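Mon 6 October

Grand final replay, as it were. Not the real grand final, which Ansari won a fortnight ago without needing us, but the Thirds' end-of-season match against Donden, played for a cup that looks like it came free with a barbecue. I have been the Trosby scorer for six seasons now and I have yet to see my own handwriting improve or our kicking.

Left home at half past eight with the scorebook, two pens, the thermos and the good folding chair. The good folding chair has a ripped arm. The other one has opinions about my weight.

Donden won the toss and kicked with the breeze, as anybody would, and had three goals before our full-back had finished tucking his jumper in. Our coach has a theory about starting slowly. He explained it in March at the pre-season meeting, with arrows, and we have been faithful to the first half of it ever since. At quarter time he gave them the speech about second efforts. I know it well enough to move my lips. The boy with the strapped thumb asked if there were any snakes left and was told to concentrate, and then was given a snake. 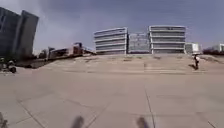

Second quarter was better. Waqas Pirzada went into the ruck because our usual ruckman had a christening, and gave away half a head to a bloke who I am fairly sure teaches woodwork. Waqas doesn't so much jump as arrive. He got his hands to nearly everything and then, when the ball came to ground, he got his hands to that too, which is unusual in a tall man and unheard of at Trosby. We kicked four for the quarter. One was a genuine snap from the pocket, one came off a shin, and the goal umpire looked at me about the third as if I might have a view. I wrote down a goal. I am loyal but I am also long-sighted.

Had a pie at half time. Burnt the same bit of the roof of my mouth that I burn every year. The Donden scorer, a very correct woman with a ruler, compared books with me and we disagreed by a behind. She was right. I changed mine and she initialled it, like a parking fine.

The third quarter I will pass over, as we did. Donden ran the ball up the wing on a string and our lot chased them politely. By the end of it I'd stopped pouring tea and was drinking it from the thermos.
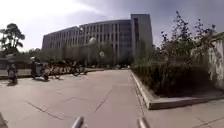

Then the last. I don't know what was said in the huddle, as the wind had turned and I only caught the swearing. Waqas took a mark at centre half-forward with two men hanging off him, played on when he had no business to, and goaled from 20 metres. Next centre bounce, same again, except he handed it off to the strapped thumb, who hasn't kicked a goal since he joined us from Ellico and who ran so far with it that half the Donden bench was calling for too far. No whistle. Goal. He celebrated by hurting the other thumb.

We had the lead with a couple of minutes left. I had to stop and write the figures twice, my hand was going so badly. Donden went forward, missed, went forward again, missed again, and the siren went while Waqas was sitting on the ball like a hen.

Trosby 106, which is our highest score of the year. I'd have taken half of it on most Saturdays. Votes went 3 to Waqas, 2 to the thumb and 1 to the full-back, who touched it eight times but was very brave about it. The cup went home in somebody's esky with the leftover ice.

Copied the match out fair after tea. The third quarter takes up hardly any room.

Must get the arm of that chair mended before cricket starts. Also return the Donden woman's ruler, which I found in my coat.

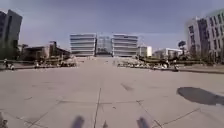
The plaza, with the offices at the far end.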